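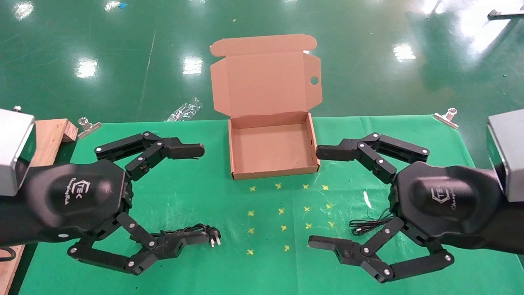 Packing a Power Adapter in a Tuck-Front Mailer

Updated Sep 29, 2020

Applies to: Baveo one-piece corrugated mailers, small and medium. For two-piece cartons, see the Giraldo packing guide.

A tuck-front mailer closes without tape when the lid flaps are seated correctly. Most closures that pop open in transit come from side flaps left outside the tray walls, or from cable pressing up against the lid.

Before you start

Work on a flat surface covered with a cloth. The cloth keeps the box from sliding and protects plug prongs from scratches. Fold the tray first, then stand the lid upright behind it. Check that the tray floor lies flat and that all four walls are square. Turn the box so the low front wall faces you.

Coiling the cable

1. Unplug the adapter and lay the cable out at full length.
2. Work out any twists, starting at the plug and moving toward the free end.
3. Wind the cable in loose loops, leaving 2 inches straight where it leaves the plug. A tight bend at this point can break the conductors.
4. Fasten the loops with a paper band. Wire ties can cut into the jacket.

Loading the tray

5. Place the plug against the left wall with the prongs pointing sideways. Prongs that point up will mark the lid.
6. Set the coil beside the plug. It must sit below the top of the front wall.
7. Fill any gap with crumpled paper. Do not pack above the wall height.

Closing

8. Fold the lid side flaps inward to a right angle.
9. Lower the lid and guide both side flaps down inside the tray walls.
10. Push the front tuck flap behind the front wall until the lid edge is flush.
11. Hold the box upside down for 7 seconds. If the lid drops, open it and reseat the side flaps.

Notes

Some mailers have a round hole in a side flap. Leave it uncovered. It does not affect the closure.

Wiltance labels go on the lid, clear of the hinge fold. For orders that ship in Miluvard outer cartons, use packing code 621 and leave the mailer unlabeled.

Store unused mailers flat and dry. Discard any with a cracked hinge.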